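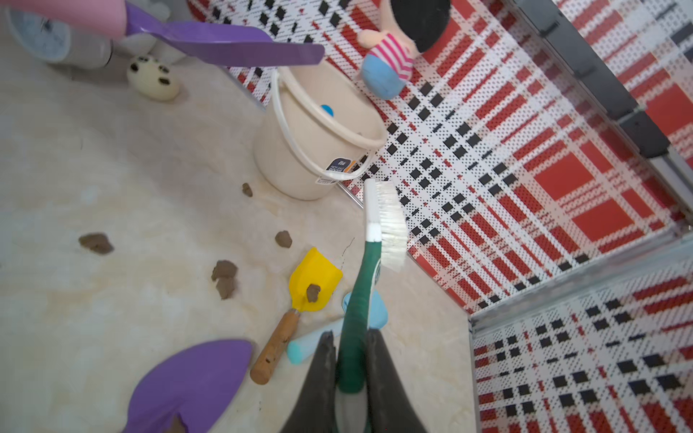
Shared practice data helps two-armed robots tidy up

Researchers at Harawira have released results from a study of how two-armed robots learn everyday cleaning work. The method, named Dendeo, trains both arms from a single pool of recordings, so that a skill practised with one arm is also available to the other.

In tests completed in April, robots trained with Dendeo finished 83 of 100 tidying tasks without help. The tasks called for the robot to choose a tool among toys and other objects, take hold of it by the handle and work with it near the second arm.

"A household floor is rarely laid out the way a laboratory would like it," said Beverley Bolger, who leads the study. "We wanted a method that copes with a brush lying at an odd angle, or a shovel beside three other things of the same colour."

Training drew on more than 200 recorded sessions. Each combined views from small cameras at the wrists with a wider view of the whole floor - an arrangement the team found most useful when one arm blocked sight of the other.

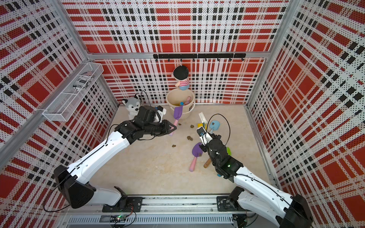
The two-armed work cell, with the left arm holding a purple toy shovel by its handle.

The robots had most difficulty with small clumps of dirt close to the walls, where an arm had little room to turn. Hamish Whitcombe, who designed the trials, said the next round would concentrate on those areas.

"We also want to know how little practice is enough," he said. "At present we ask for 90 minutes of recording with each new tool, and we would like to bring that down."

Harawira will share the training recordings and test procedure with its research partner, Zedholm, later this year. Enquiries about the study may be directed to Merle Tuhiwai, Research Communications, Harawira.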